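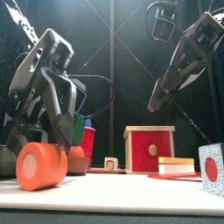 Les machines savent-elles ranger une table ? La question revient chaque fois que je parle d'automatisation à des gens qui n'en font pas leur métier, et ma réponse n'a pas beaucoup bougé depuis janvier : oui pour la saisie, rarement pour la tâche complète.

La difficulté tient à la diversité du matériel domestique. Un gobelet en plastique, une éponge, un bol en inox et une assiette plate demandent quatre stratégies de prise différentes avec la même pince parallèle. L'éponge s'écrase, donc elle tolère une erreur de position mais fausse l'estimation d'effort. L'assiette se prend par le bord, à condition que rien ne soit posé dessus. Le bol se pince par la paroi, et il faut alors gérer le basculement. En atelier, on règle le problème avec un gabarit ou un bac alvéolé. Dans une cuisine, personne ne pose ses affaires dans des alvéoles.

Vient ensuite la perception. La caméra de poignet donne une bonne résolution près des doigts, au prix d'un champ étroit, d'un flou de bougé dès que le bras accélère et d'une exposition qui se cale sur la plus grande surface claire. Un petit bloc orange sur fond blanc se segmente sans effort. Les objets sombres restés dans l'ombre derrière, beaucoup moins bien.
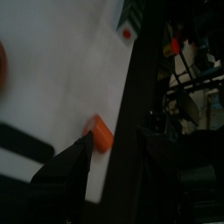
Ce que disent les chiffres

Sur la campagne que je dépouille en ce moment, plus de 2000 prises tentées, 1584 réussies. C'est correct pour une prise isolée. Mais ranger une table, c'est enchaîner 25 prises sans intervention, et à ce taux la probabilité d'aller au bout est négligeable. Il faut donc détecter l'échec et recommencer, et c'est là que le logiciel pèche encore. Ševčík, que j'ai utilisé pour la planification, relance le même mouvement à l'identique après un raté. Cindov fait varier l'angle d'approche, au maximum 3 fois, puis rend la main à l'opérateur.

Prendre un cylindre couché par le flanc est le cas le plus favorable : forme convexe, diamètre constant, un axe facile à estimer. La dépose est une autre affaire. Si l'on veut le redresser, il faut soit une rotation franche du poignet, soit un passage d'un bras à l'autre, et les deux allongent le cycle. 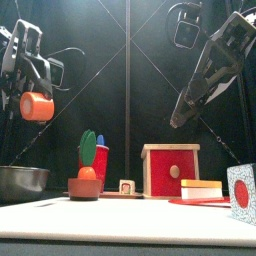 Rigoberto Ochoa m'écrit que le raisonnement est trop sévère : un lave-linge ne plie pas le linge non plus, et il a quand même supprimé l'essentiel de la corvée. Selon lui, un robot qui débarrasse les objets faciles et laisse le reste vaut déjà son prix. Je suis d'accord sur le principe, moins sur le prix. Chez Hukmont, on accepte un poste semi-automatique quand un opérateur est de toute façon à côté. À la maison, rester à côté annule le bénéfice.

Reste le plan de travail lui-même. Une planche à découper change la hauteur de saisie de son épaisseur, et les doigts doivent descendre assez pour pincer une pièce plate sans toucher le support.

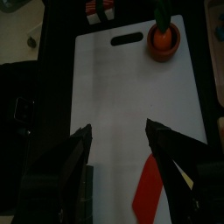
Quelques millimètres d'erreur en Z suffisent à déclencher l'arrêt sur effort. On peut assouplir la commande — c'est ce que je fais — mais on perd alors en répétabilité sur les objets rigides. Je n'ai pas trouvé de réglage unique. Pour l'instant je garde deux jeux de gains et je bascule de l'un à l'autre selon la classe détectée, avec les erreurs de classification que cela suppose. Prochain essai avec des doigts plus fins, dès que les pièces seront usinées.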